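Minutes, Laundry and Linen Group, MacKinnon House
Wednesday evening, upstairs meeting room

Present: Evdokia Sfakianakis (chair), Makis Sarantis, Thodoris Balaskas, Jae-in Yeo, and me, Tarmo Jankauskaitė, taking notes again. Apologies for my spelling last time, Makis, I've fixed your name in the December minutes.

We started at 7:10 because the kettle took forever. Evdokia had brought the sesame cookies so there were no complaints.

1. Last meeting's minutes
Agreed with one change. I had written that Thodoris would repaint the drying room and what he said was that he would look at the paint. He has now looked at the paint. There's half a can and it's the wrong white.

2. Money
We have $200 left in the supplies budget. Jae-in asked if that includes the detergent order from Cirport and yes, it does, that one's already paid. The washer repair came in under invoice 2517, and Evdokia has sent it up to the office. I'd like to spend some of what's left on proper shelf labels, since mine keep curling up, but we put that off until item 5 and then (sorry!) forgot to come back to it. Please carry over.

3. Folding, the long discussion
So this took up most of the evening. The trouble is that everyone folds differently and the clothing shelves end up looking like a landslide by the weekend. Makis folds in thirds, Evdokia folds in half and half again, and I roll everything, which I was told very firmly is for suitcases.

Jae-in thinks we should all lay the thing out completely flat first, long ways, with the near hem straight, and only then take hold of the far end. She feels stripes are the best thing to learn on, as you can tell right away if you've gone crooked. Thodoris said he'd never once looked at the stripes. We had a good look at the red and white one.
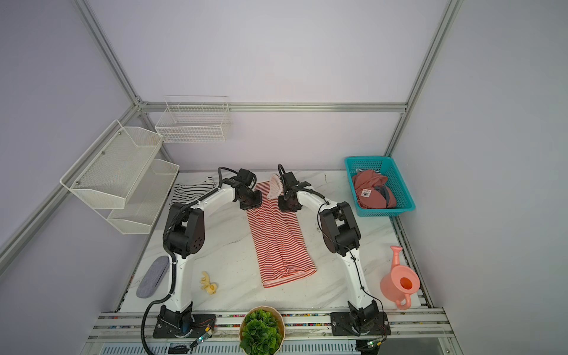 Item 3: red and white stripes laid out lengthwise, black and white ones still to do.

Makis wanted to know what happens with the inside edge at the far end, the white part that folds up. Does it get tucked under or smoothed back down? Evdokia says smooth it down before the first fold or you get a lump in the middle of the stack. Jae-in says it depends on the fabric. I have written down "smooth it down" because Evdokia was chairing.

Agreed: flat first, then in half lengthwise, then thirds. We try it for a month. Makis would like it noted that thirds was his idea, so it's noted.

We also agreed that anything crumpled at the back of the table gets folded before anybody starts a new load. I am as guilty as the next person on this one.

4. Baskets and things on the table
Thodoris raised the baskets. He likes having mesh and wire ones on the wall and wants to keep them, but we've never decided what goes in which. Ideas were single socks, clothespins, and the little things that come out of pockets. Evdokia suggested the wire one at the back for the single socks, as you can see into it without reaching up. Nobody objected, so single socks it is.

The teal basket stays in the back corner for things waiting their turn. Jae-in asked that we stop piling it so high, and that we don't mix the coral pink with the gray when it goes in the wash. I said the round label should come off first too. Makis offered to do labels from now on as he has the small scissors.

Then the watering can. I love that watering can! It's such a cheerful peachy pink and I would happily look at it all day, but Evdokia would rather it lived on the windowsill with the plants, away from the clean clothes. Thodoris said the windowsill is full. We voted, three for the windowsill, two for leaving it at the front right corner where it is. I lost. Thodoris will move the basil.

Last thing, the gray felt oval at the front left. Makis thinks it's an insole and so do I, though Evdokia isn't convinced. If you've got one shoe that feels thin, come and claim it before the next meeting.

5. Winter blankets
Skarnoston can take our old blankets, up to 48 of them, if they're washed and tied in bundles. Evdokia wants them done at 90 minutes a load on the long program. Jae-in will call to ask if string is OK or if they need tape. Trurkov hasn't replied about the extra shelving, so I'll try them again and this time I'll phone.

6. Any other business
Makis asked if we could have the radio on during folding. Yes, but not the football.

Finished at 8:45. Thodoris and I washed the cups. Next meeting same room, Jae-in bringing snacks, and could whoever borrowed the lint roller please put it back on its hook.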